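How to Descale a Dishwasher and Clean the Filter

If your glasses come out cloudy or the machine has started to smell, the cause is usually one of two things: a clogged filter or a layer of mineral scale. Both can be fixed in an evening with things you probably already have. These steps were written for a Vindach drawer model, but most machines are built along the same lines. Check your manual for the filter location before you start.

What you need

Plain white vinegar or citric acid powder
Dish soap
An old toothbrush
A soft cloth
A bowl that can go in the dishwasher

Step 1: Empty the machine

Take out all the dishes and the silverware holder. Lift out the lower basket if yours comes out. On a drawer model, pull the drawer all the way to its stop first, then lift the basket straight up with both hands.

Step 2: Remove the filter

Look at the bottom of the tub. Most filters are a round cylinder that turns a quarter turn to the left and lifts out. Under it there is often a flat mesh screen that lifts out separately. Note which side faces up.

Run both parts under warm water. Put a drop of dish soap on the toothbrush and work it over the mesh from the outside in. Grease that won't move will usually loosen after 10 minutes in hot soapy water. Don't use a wire brush, which can tear the mesh.
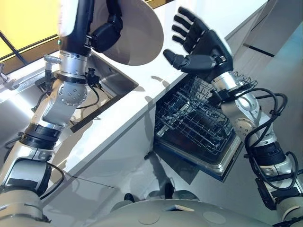
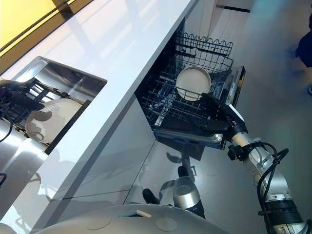 While the filter soaks, wipe out the well it came from. Use the cloth and go slowly, as bits of broken glass tend to collect there. If you have plates waiting to be washed, keep them off the work area. A rack in the sink is a good place for them, stood upright like the white plate in the second photo, and it leaves the counter free for the parts you take out. Check the spray arm too. If any of the holes are blocked, clear them with a toothpick.

Step 3: Clean the seal

Wipe the rubber seal with warm water and a little soap. Open up the folds with your finger and get the cloth inside. On a drawer machine the seal may be on the lid and not on the drawer itself, so look at both. Dry it when you're done.

Step 4: Run the descaling cycle

Put the filter back and make sure it locks. A loose filter lets food into the pump.

Put the basket back in, set the bowl upright in it and pour in 2 cups of white vinegar. Add nothing else. Never mix vinegar with bleach or with any cleaner that contains bleach. Run a hot cycle with no detergent. On the Vindach, use the normal program at 55 degrees Celsius and turn off the drying phase.

If you prefer citric acid, skip the bowl. Sprinkle 4 tablespoons in the bottom of the tub and run the same cycle. It works better than vinegar on heavy scale and leaves less of a smell.

Step 5: Rinse and air out

Run a short rinse cycle with the machine empty. Then leave the door or drawer open a few inches until the inside is dry.

How often to do it

Clean the filter once a month, or more often if you don't scrape your plates. Descale every three months if you have hard water and twice a year if you don't. If your machine has a salt compartment, top it up after descaling and wipe up any spilled grains.

If the glasses are still cloudy, rub one with a little vinegar. Cloudiness that comes off is scale, and a second cycle should help. Cloudiness that stays is etching in the glass and can't be removed.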